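Teleop notes, May, afternoon session

Third round on the Lerkel simulated tabletop, wrist view only, driven with the handheld controller. Target is 400 usable demonstrations for Hadari. We stand at 328 after Edgardo Panganiban's morning block.

Grip scaling was too coarse at the start. A small squeeze on the trigger shut the fingers almost fully, so the first few takes were binned. Halved the gain in the Lumanlan config and left the dead zone alone. Closing is now slow enough to stop part way, though the wrist still drifts a little when the trigger is held. Suspect the controller mount, not the mapping. 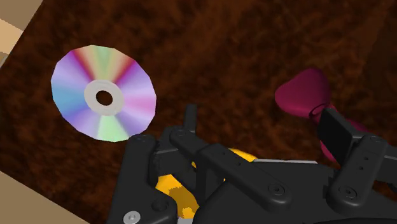 Occlusion remains the main nuisance from this viewpoint. With the right finger near the magenta object, its lower part goes behind the gripper and the operator ends up guessing where the pad will land. The yellow piece is worse – only bits of it show between the links. The disc stays in clear view and makes a fair reference for keeping heading.

Tried coming in higher and dropping straight down. Slower by some 3 seconds a take, but the paths look smoother in the Grallbridge replay and there are fewer corrections near the end. Will keep to this for the rest of the set.

To do: log trigger position as well as finger angle. Ask Edgardo whether his takes used the old gain – if so, tag them before they go into training.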